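I spent the evening on a question I get from relatives every holiday: can a machine clear a table yet? I mean a kitchen table with whatever got left on it, and no factory line.

My setup is all simulated for now. One arm, one tabletop, a gray cloth-like sheet, a bowl, a big green container and a few odd shapes that don't sit flat.
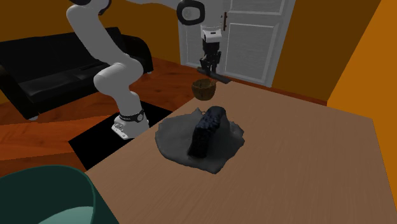 So can you buy a robot today that tidies up after dinner? Not one I would leave running while I went to bed.

Picking up one rigid thing from a known spot has been workable for years. Shops pay for it every day. The trouble starts when the thing is soft, or thin, or leaning on something else.

Cloth is my worst category. A plate has one shape. A dish towel has a new one every time you let go of it, and the software has to guess where the edge went.

I ran 600 simulated tries in February on a plain "put it in the container" task. 372 ended with the right object inside. My mother would have fired me by lunch.

Yolanda Iglesias, who runs the packing room at Filleten, told me she would take a slow machine over a fast one if it stopped when it was unsure. Mine doesn't stop. It keeps squeezing.

Shallow dishes are another sore spot. The fingers have to come in low at the rim, and a small height error means you push the dish along the table or press it into the wood.
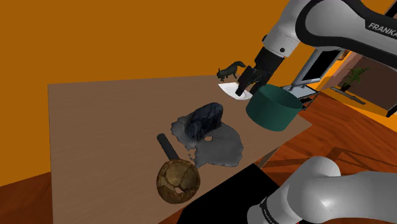
I tried a lower approach angle for those and it helped some, but it cost 8 seconds a pick. A person clears the same table in 15, start to finish, while talking on the phone.

Simulation is also kind to me. I can reset the table with one key. In a real kitchen somebody has to put it all back — and mop.

Demetrio Garrido asked what I'd trust it with at home right now. Sorting hard, dry things into one bin, with me in the room. Blocks, cans, maybe shoes.

Folding, wiping and anything with food on it stays with me. I'll rerun the cloth task with a softer grip next and post the numbers, good or bad.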